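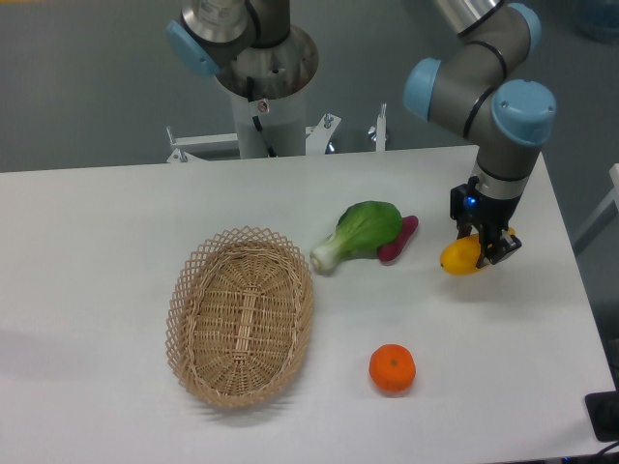

Omolara Haruna said the bus had gone without them, and that the next one to Girkus wasn't until ten past four.

Daniel put the bags down in the shelter. He had the timetable in his coat but didn't take it out. She had read it off the post and it would say the same thing.

"We could walk to Toltel," he said. "There's a café there."

"There was a café there."

They were on their way to see a house. It had belonged to her aunt, and before that to a man called Adebisi who had run the ferry, and the sign over the door still had his name on it in blue. The aunt had died in March. The house had gone to Omolara and her brother in equal shares, and her brother didn't want it. He had written to say so in a letter two lines long. If she wanted to keep the place she would have to buy him out, and if she didn't, it would be sold by the end of summer.

"What did he say it was worth?" Daniel asked.

"He didn't. The agent did."

"And what did the agent say?"

"That it needs a roof."

They left the shelter and walked. The road ran along the top of the sea wall, with the marsh on one side and the mud on the other. The tide was out. Daniel carried the heavy bag, which had the sleeping bags in it and a kettle, and Omolara carried the food and the keys. There were nine keys on the ring. The solicitor had handed them over in an envelope and said that he believed two of them were for the front door.

After a mile she stopped to get a stone out of her shoe.

"I spent every summer here until I was fourteen," she said. "I don't think I ever walked this bit. She always met us with the car."

"What was she like?"

"You met her."

"I met her once. She was ninety and she asked me if I could fix a gate."

"She was 91. And you said yes."

"I thought it would be polite."

"She waited for you to do it. She mentioned it in two Christmas cards."

Daniel laughed, but he thought about it for some way afterwards. He hadn't known about the cards.

The café at Toltel was shut, as she had said it would be. There was a tap in the wall by the boat park and they filled their bottle from it. A man was scraping the bottom of a dinghy called Puvoment. He had the boat upside down on trestles and worked with his back to them. Omolara asked him whether the footpath to Girkus was open, and he said it was if you didn't mind cows.

"Are you for the Adebisi house?" he said.

"Yes."

"You'll be the niece. She sold me this boat. She wanted 200 for it and I gave her 50, and she sent me a bag of onions afterwards, so I suppose she was happy enough."

"She hated that boat," Omolara said.

"I can see why. It leaks."

He went back to his scraping. They took the footpath. The cows were at the far end of the field and stayed there.

It was nearly three when they saw the roof. From a distance it didn't look bad. Closer to, there was a dip in the middle, and tiles had come down into the gutter and on to the path. The gate was lying flat in the nettles. Daniel stepped over it and then came back and looked at the hinges.

The fourth key opened the front door. The hall smelt of paraffin and old coats. The coats were still on their pegs, with the walking sticks underneath, and there was a calendar by the telephone turned to the right month but the wrong year. Someone had written "dentist" on it and crossed it out.

Omolara went from room to room and opened the windows. Two of them were painted shut. In the back bedroom there was a bucket under the dip in the roof, full to within an inch of the top. She carried it down slowly and emptied it over the doorstep, then took it up again and put it back in the same place.

Daniel lit the stove and boiled water. He found cups in the dresser and washed them. When she came down he had the bread out on a board and was looking for something to cut it with.

"Left-hand drawer," she said.

The knife was in it, and under the knife was a red account book. She sat down at the table and turned the pages. Her aunt had put down every penny she spent on the house, with the date beside it in pencil. Putty, lamp oil, a new ballcock. The entries went back thirty years. The last one was for a pair of gate hinges, and in the margin she had written "for D."

Omolara turned the book round and pushed it across to him.

He read it twice.

"Where are they?" he said.

"In the shed, I should think. She kept everything like that in the shed."

He drank his tea standing up and took the ring of keys off the table. She heard him trying them in the padlock one after another. Then the shed door dragged on the ground and he was moving things about inside, paint tins by the sound of it.

She got out her phone. There was one bar of signal if she stood on the back step. Her brother answered on the second ring and asked whether it was as bad as they said.

"The back bedroom's wet," she said. "The rest is all right."

"So what do you want to do?"

Daniel had come out of the shed with a paper packet in one hand and a screwdriver in the other. He walked round the side of the house without looking at her.

"I want to get someone to look at the roof before I tell you," she said. "Can you wait until August?"

He said he could. He asked if the blue sign was still up, and she went round to the front to make sure.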